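Gellen Folding Set - README

Maintained by Sanaa Salem and Adel Hamdy
Status: second release, August

What is in the set

Gellen is a set of human demonstrations for folding and sorting clothes on a bed. The demonstrations were recorded by hand, with a person holding one gripper in each hand and doing the task at normal home speed. No robot arm was used during recording. The data is meant for training two-arm policies by imitation.

The release holds 1,000 episodes from 76 sessions. Each session was recorded in one bedroom with the clothes that were already in that home. We did not bring garments along, and we did not ask people to clear the room first. Episodes from the same session share a session ID, and that ID should be used when you split the data. If you split by episode, the same bed and the same clothes will end up in both training and test, and your numbers will look better than they are.

Tasks

fold_flat: take one garment, lay it out on the bed, fold it.
pick_from_pile: pull one named garment out of a pile without dragging the rest of the pile along.
sort_two: split a pile into two piles, usually dark and light.
hang_over: pick up a garment and drape it over an edge.

Every episode has one task label and a short free-text note from the person who recorded it. Notes are unedited. Some are a single word.

How a demonstration is recorded

The demonstrator stands at the side of the bed, holds both grippers open in front of the body and waits for the beep. Each gripper has its own camera facing the fingers. The left and right streams are stored as separate files and lined up by timestamp. Finger opening is logged with each stream.

Demonstrators are told to do three things: keep the fingers in view of the camera, grip cloth near an edge or seam where they can, and let go fully before regripping. They are not told how to fold. Folding style differs a lot between people, and we kept it that way.

A failed grasp is not a reason to stop. If the cloth slips, the demonstrator tries again in the same episode and the slip stays in. Episodes are dropped only when a stream is missing or the timestamps do not line up.

Sample views, all from one bedroom session:
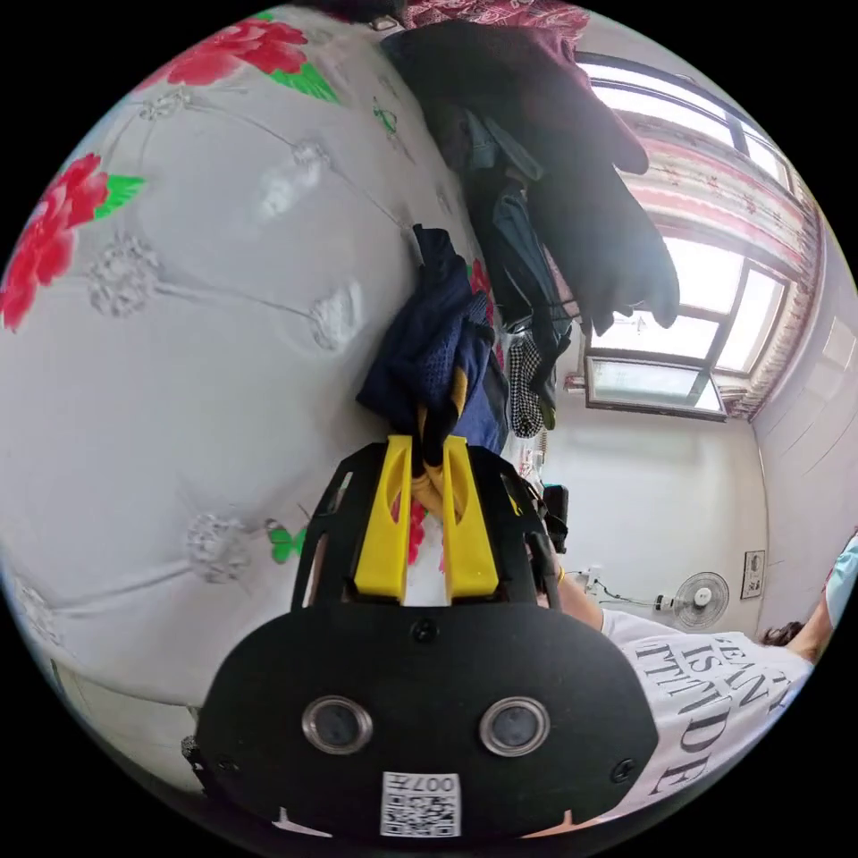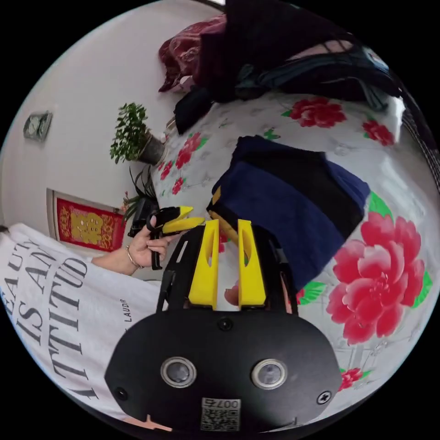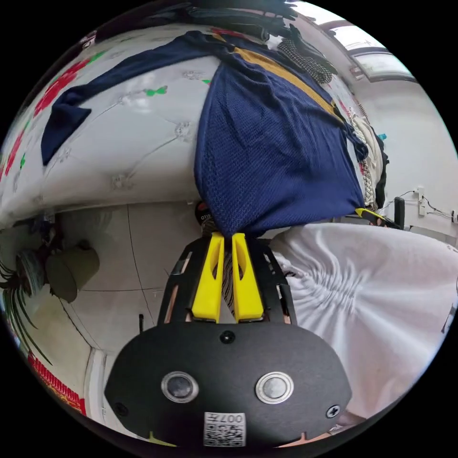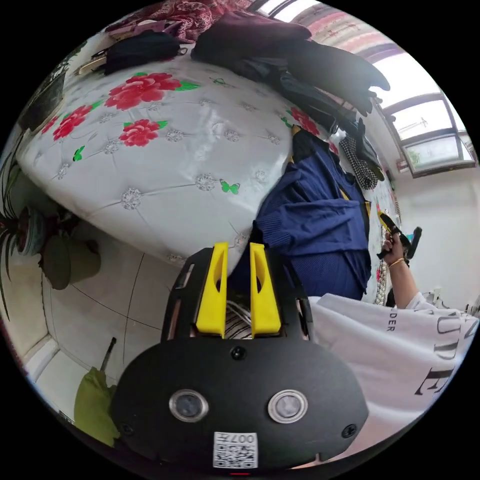
Adel Hamdy wrote in the review notes for this release that pick_from_pile should be scored apart from the other tasks - a policy can learn a clean fold and still grab two garments at once from a pile, and one average score hides that. He also asked for the slips to be marked. Both changes are in. Scores are now reported per task, and slips have their own field, described below.

Files

episodes/ - one folder per episode, with left and right video, finger opening and pose
sessions.csv - session ID, room type, lighting note, number of episodes
labels.csv - task label, garment type, free-text note
slips.csv - start and end time of each slip, left or right hand
splits/ - the train and test lists we use ourselves

The test list covers 10 sessions. None of them shares a home with a training session.

Known problems

Pose is less reliable when a gripper is held close to the body or the demonstrator's clothes fill most of the view. We left these stretches in and flagged them with pose_ok = 0. Do not train on pose from flagged stretches without checking it first.

Bright windows wash out part of the image in many daytime sessions. Exposure was left on automatic, so it also shifts when the gripper turns toward the window and back.

Dark garments piled on dark garments are hard to tell apart, for people as well. In 52 episodes the two labelers could not agree on which garment had been picked. Those have garment type set to "unclear".

Left-handed demonstrators are few. Mirroring the data helps a little, but remember to swap the left and right streams along with the finger data. Our loader does this if you set mirror = true. The older Zuveo loader flips the video only, and should not be used for mirrored training.

Coming from the first release

Session IDs have changed. A table of old and new IDs is in sessions.csv, last column. The sort_two task was called split_pile before. Everything else keeps its name.

Consent and use

Everyone who recorded agreed to the release of their sessions for research, and so did the other adults living in the home. Sound was not recorded. If you find something that should not be in the set, write to Sanaa Salem with the session ID and the time in the video, and the episode will be taken out of the download while we look at it.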